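Our two-arm sorting bench, and what we're shopping for next

Hi, and welcome to the bench page! Rin Hoshino and I get asked all the time what we spend money on here at Dotumside, so I'm putting the shopping notes next to the pictures. The whole budget for this round is $4000, and it has to last us until August.

Sorting by part
Motors, wire bundles and the round red boards each get their own yellow bin, and the steel tray in the middle takes a mix on a sheet of white paper. Bins are the cheap bit (yay), so I'm putting 24 more on the Ondlow order. 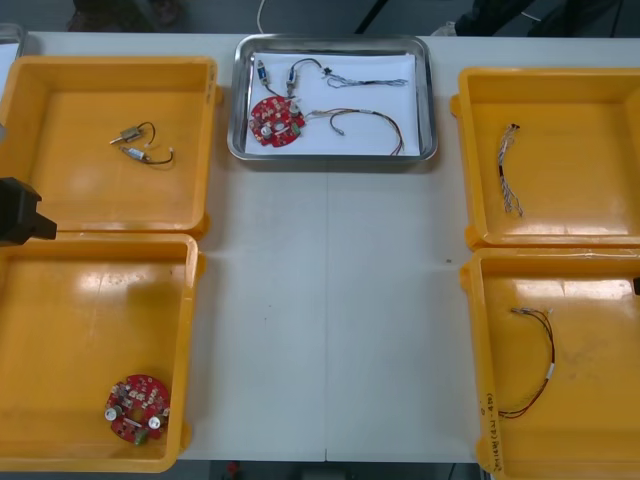 Still on the list
Spare fingers for the grippers, 2 sets, from Aigner if their quote holds. I'd also love a less shiny bin, the glare off those yellow floors drives me nuts! Rin wants a second steel tray first, and she's probably going to win that one. The Zikosness parts feeder would eat almost the whole budget, so it waits for next year.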